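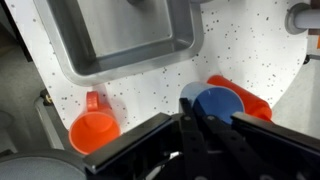

Trelisham Ice Hockey Club is an amateur ice hockey club based in the market town of Trelisham. It runs a senior side, a women's side and a lively set of junior teams, and plays its home matches at the Horgan Rink, one of the smallest and loudest rinks in the regional league. The senior side are known as the Herons and wear dark green with a white band.

History

The club grew out of a weekly skating evening at the Horgan Rink, where a handful of regulars began bringing sticks and asking for an extra hour at the end. Early matches were played four a side with borrowed goals, and the players marked the blue lines themselves. A full side entered the league's lower division two winters later and lost its first 11 matches, then won the twelfth in overtime — still talked about in Trelisham as if it were a cup final.

Promotion to the upper division came after a wonderful run that began in January and lasted until the end of the season. The Herons lost only once in that spell, away to Gellano, and clinched their place on the last night with a short-handed goal in the third period.

Rink

The Horgan Rink holds 656 people, most of them standing. The ice is slightly narrower than a standard sheet, and visiting teams often struggle with how quickly the puck comes back off the boards. The corners are tight too, which suits a side that likes to forecheck hard and shoot early. Seats are found only along the north side, behind the benches. The record crowd for a Herons match, 1,403, was set at a neutral rink in the Zirkell Cup final, when coach after coach made the trip from Trelisham.

Rivalry with Gellano

Matches against Gellano are the high point of every season. The two towns lie a short drive apart and meet four times a year in the league, with the points from all four counted towards a separate trophy, a battered steel milk churn. Gellano held it for six seasons in a row before the Herons took it back on a penalty shoot-out, and the noise that night was tremendous!

Playing style and records

The Herons have long been a skating team first, built on quick passing out of defence and short shifts. Their best league season brought 71 points and a second-place finish. They have won the Zirkell Cup 2 times, both by a single goal, and both after trailing at the second interval.

Junior teams

Juniors start at under-10 level and train on Saturday mornings. Many of the senior squad came through these sides, and the under-16s have become a very good team in their own right, with a fast and fearless power play.

This article was last revised on 2 August 2020.

Comments

greenandwhite: Lovely to see the milk churn get a mention. I was stood behind the goal for the shoot-out and couldn't speak the next day.

puckdrop_si: Were the first league matches played in green? My dad swears they wore plain blue tops for the first winter.

northside row c: Your dad's right, blue until Christmas and then green — I've still got one of the blue ones in the loft.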